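Subject: Re: [automation-chat] Anyone been to the Proveva open day?
List: automation-chat
Sent: 9:40 in the evening

> Hello all. I see Proveva is opening its doors in Warnimthorpe again this
> spring and I am wondering whether it is worth the drive. I help run a
> small grocery and we keep hearing that shelf work is the next thing the
> robots will take on. Last year I went to a trade fair and mostly saw
> videos on big screens, so I'd like to know what is really running before
> I give up a day for it. Is it all talks? Can you get near the machines?
> And does a person who doesn't write code get anything out of it?

Hello, and welcome to the list if you're new (I don't remember seeing your address before, but then I only read my mail properly about once a week these days).

I went yesterday, and yes, I think you should go! It runs through the end of the month, and the afternoon slots seem to be the quieter ones. I drove over with a thermos and no great expectations, having been to the same trade fair you describe, or one just like it, and I ended up staying until they started stacking the chairs. I'll try to take your questions in order but I know myself, so bear with me.

First, the talks. There is one, and it's short. A woman from the Lungu project stood up in the entrance hall and explained what they've been working on, with maybe ten slides, and then she said the rest of it was better seen than talked about and sent us down the corridor. I could have hugged her. Lungu is the shelf project, so that's the one you want. The other big one is Wota, which is to do with sorting parcels, and I'm afraid I only gave it a quarter of an hour at the end, so somebody else will have to tell you about that.

Can you get near the machines? Near enough. There's a tape line on the floor and you stay behind it while the arm is live, but it's a matter of a few steps and nobody is blocking your view except the other visitors. We went in with a group of 10, which was comfortable. I heard the morning groups were bigger.

What they have built for Lungu is a little practice store, and I must say it charmed me. I had pictured a bare lab bench with a box on it. They have proper white metal shelving with pegboard up top for the hanging bags, sauces and jars lower down, and another unit next to it given over almost entirely to drinks, juices and milk drinks and cola and green tea and so on. There's a checkout counter too. You half expect somebody to ask if you found everything all right. The stock list taped up by the door says 172 different products, which includes the boxes in the back room that they swap in and out, and as a former stock clerk I read every line of it while the others were getting coffee.

Between runs they put the view from the robot's own wrist up on a monitor, and I found I was watching that more than the arm itself. It's a funny way to see a store. The two fingers are always there at the bottom, dark gray and tapered, and past them you get the floor and the shelves the way the machine gets them. 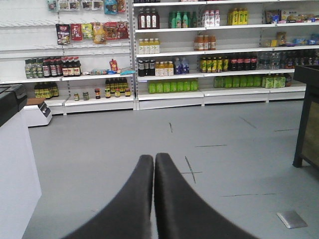

What I'd look at if I ran a grocery

1. The gaps. I asked why the shelves weren't filled up neatly, and the answer was that a real shelf at four in the afternoon isn't neat either. There are long empty stretches between one kind of juice and the next, and empty hooks up among the snack bags, and the robot has to cope with that. You'll know those gaps better than I do.

2. The bottles against the bags. Bottles went well while I was there. Snack bags were another story, they crinkle and swing and fold over, and in one run it took 5 tries to get a bag onto its hook. The crowd clapped when it finally went on, me included. They were very open about it and said soft packaging is where most of their time goes.

3. The speed. Slow! I'd put it at a good deal slower than a teenager on a first shift. They didn't pretend otherwise, and said the plan is for it to work after closing, when there's no one waiting to reach past it for the milk.

4. The floor. You wouldn't think of this one. They asked those of us with store experience about floor joints and thresholds and what gets left in the aisles, and they wrote down our answers. So go ready to be asked things.

As for whether you need to write code, I don't and never have, and I was happy for over two hours. The people at the demo speak plainly and they like being asked about the ordinary parts. If anything the folks with laptops got less attention.

Practical bits: parking is behind the building and free, but the sign in Warnimthorpe points you to the old entrance, so ignore it and go on to the second gate. Wear layers, the hall is chilly. Coffee is free and the sandwiches are not, and I'd eat beforehand. You sign in at the desk and they give you a sticker, which I found on my coat this morning at the post office.

I'm thinking of going back before they finish, mainly to give Wota a fair look. If you decide on an afternoon, write to me off list and we could meet at the gate. I'd love to hear what a working grocer makes of it, and whether you'd trust it with the glass jars. I'm still making up my mind about the glass jars.

Warm wishes to all, and sorry for the length as usual.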